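MEDIA RELEASE
June 9, 2023

Council of recyclers asks for proof before members buy Ginholm hand-held gripper

Wastell Recyclers' Association has advised its member depots to hold off on bulk orders of the Ginholm, a hand-held gripper kit sold by Clustach as a cheap way to teach sorting robots how people handle drink containers.

The advice follows a trial the association ran in February at its Nartey Road depot. Staff used the kit to grasp and place 2393 containers over the month. Clustach supplied the software that turns those recordings into training material for a robot arm.

"The tool is comfortable and our people picked it up in a morning. I have no complaint there," said Akua Nartey, who ran the trial. "My complaint is with the brochure. It says a depot can go from first recording to a working arm in 9 days. We had usable recordings in that time. We did not have a working arm."

Clustach's sales material claims 900 recordings are enough for one type of container. The association's technical adviser, Iddrisu Addo, said the figure may hold for a single bottle shape under steady light, but depots do not get to choose what comes through the door.

"Clear plastic is the hard one," Mr Addo said. "You can see straight through it to whatever is behind, and the label is often the only solid colour on the thing. I asked Clustach for results on clear bottles alone, separate from cans and cartons. I'm still asking."
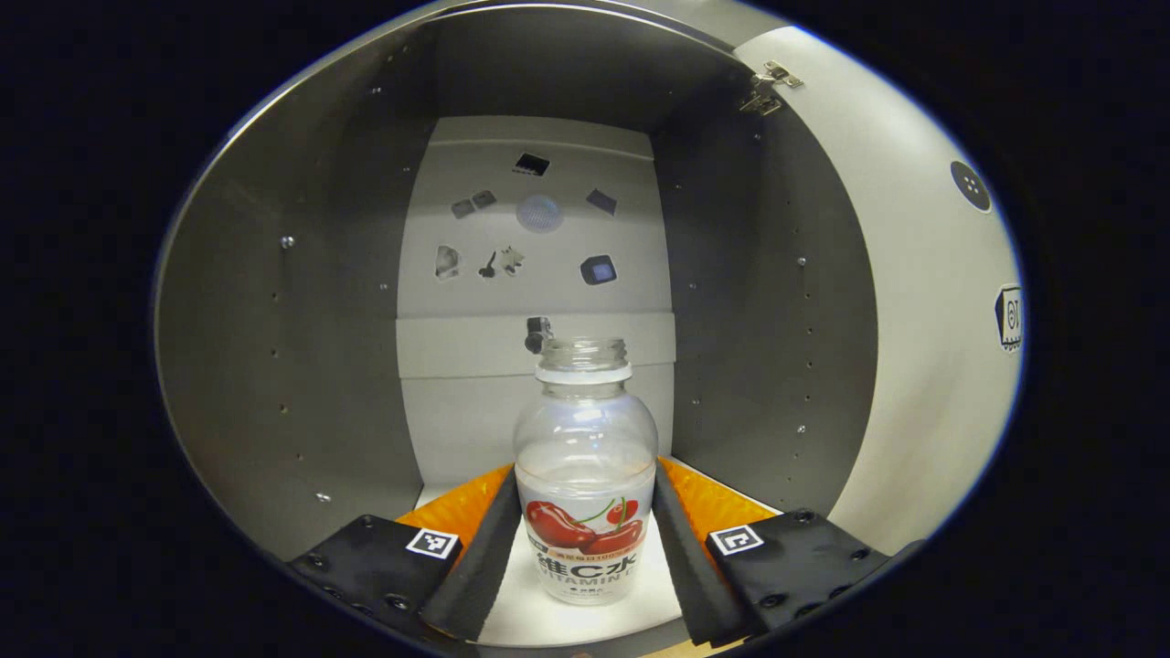
A clear drink bottle with a cherry label between the fingers of a hand-held gripper.

The association also has questions about price. The kit is advertised at $3000, but that does not cover replacement finger pads or the yearly software licence. Members who rang for a full quote were given different totals for what looked like the same order.

Yayra Boateng, who manages two member depots, said she would wait. "I'd like a robot on the night line, I really would. I'm not paying for one on the strength of a video where every bottle is the same bottle."

The association is asking Clustach to publish its failure rates by container type, put the full cost of the first year in writing, and let a depot return the kit if an arm trained with it does not meet the advertised rate. Clustach has told the association it will respond to the first two points. It gave no date.

Nearly all of the trial recordings have been kept and can be inspected by members on request. The association received the kit on loan, paid its own staff for the trial, and has since sent the kit back.

Media contact: Kojo Agyeman, Wastell Recyclers' Association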